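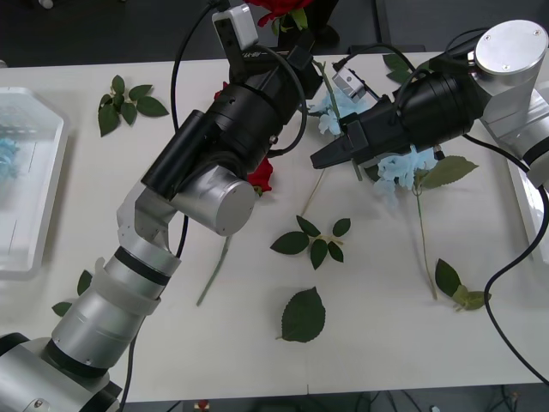 Light blue hydrangea and the loose leaves on the white table

Crafts & Home > Artificial Flowers > Arranging

Keeping fake hydrangeas from looking flat

I bought a mixed bundle of artificial flowers and took everything apart to start over. Now I have blooms and loose leaves all over the table and no plan. The hydrangea is the biggest problem. It was packed tight and one side stays pressed down. I also don't know which leaves go with which flower, or whether it matters. The vase is a Sirnico, 4 inches across at the neck. Do I need foam in it?
Zhiqiang Tang

For the flat side, use a hair dryer on low and keep it moving. Hold it well back, since some petals are thin plastic and will curl. Open the petals with your fingers while they are warm, then let the bloom cool before you put it down again – upside down in a mug works.

Leaves don't have to match exactly. Put the larger ones low, near the rim, where they hide the stems. If a leaf keeps sliding off, a dot of clear glue on the peg will hold it. Do a dry run first, because the glue is hard to get off cleanly.

At 4 inches you can skip the foam. Crisscross some clear tape over the opening and push the stems through the gaps. Start with the hydrangea a little off center and fill in from there.
Plovora

I always use foam. Tape lets go after a while, mine did by December. Cut the block a bit bigger than the neck and push it in dry. Don't buy the green kind for fresh flowers, it crumbles.
feng36

Steam works too if you don't have a dryer. Not too close. And cut the wire stems with real wire cutters – I ruined a good pair of scissors on mine.
Zaron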